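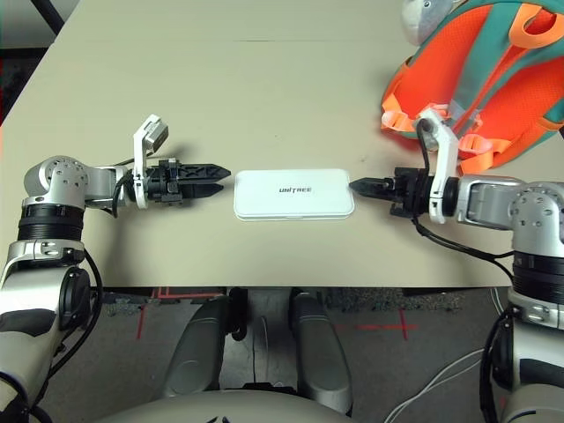
White box, lid slightly raised, on the receiving table.

Ticket 223 — Kereama stock room
Opened by: Shona Tamihana
Assigned to: Iddrisu Frimpong
Status: Open

Problem: lid on the white UNITREE box does not close flush. Box will not stack on the Rokix shelf, clearance 10 mm.

9:40 — Box set lengthwise to the front edge of the table. Lid pressed at all corners. Lifts again.
10:15 — Contents checked against the packing list. Line 6, white molded part, not listed with a length. Asked Wiremu Donnelly for the drawing.

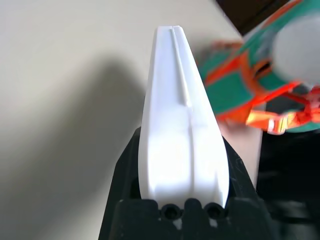
White molded part, narrow end up. Ridge runs down from the tip.

11:05 — Drawing received. Part is 152 mm long and should lie flat, ridge down. Suspect it was packed ridge up. Repack and retest lid before closing.

Print this ticket | E-mail this ticket
2 shares | 3 comments

Ebony Doolan: Same with the Sonden boxes in June. Turning the part fixed it.
Ojārs Kalniņš: Check the insert too — ours was in backwards.
Shona Tamihana: Will do after lunch.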